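The Box on the Counter: talk notes, Kuketti evening series
Ljubica Georgiev, 15 October 2018

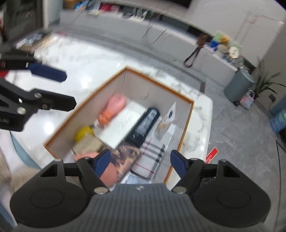

Slide 1. One box, mid-sort: hairbrush, book, plaid cloth, something plush.

Leave the slide up. Let them find the hairbrush themselves.

Ask who has a box like this at home. Wait. The ones who don't raise a hand have two.

Main point, say it early in case the projector quits again: a mixed box is a decision you've put off, with sides. Brush goes in the bathroom. Book goes on a shelf. Put them both in one box and they now live in the box, probably until you move.

Plush toys – go gently, there was crying in February. (Mine, partly.) Mention the green, yellow and blue ones on the long counter at the back. Toys travel in groups. Pull one out of a box and you have to ask where it's joining the others.

The brown handbag back there. Bags are boxes with better publicity. Tell the Grurngate story, short version: 4 bags, each one holding a smaller bag, the last one holding a receipt for a bag.

Paper. Point to the card or leaflet against the right wall of the box. Read it once, keep it or don't. Gangadharan Kandasamy will disagree from the second row, he keeps the leaflets. Let him have his minute, then move on.

Exercise, 5 minutes. Everyone writes down what's in their own worst box from memory. Then cross out anything they only remembered because it was on my slide.

Note the bin under the end of the counter. Placement good. Mine is in another room and it shows.

Questions. If someone asks about cables, say cables are the next talk. Handouts are by the door, please take one and then see my remarks on leaflets.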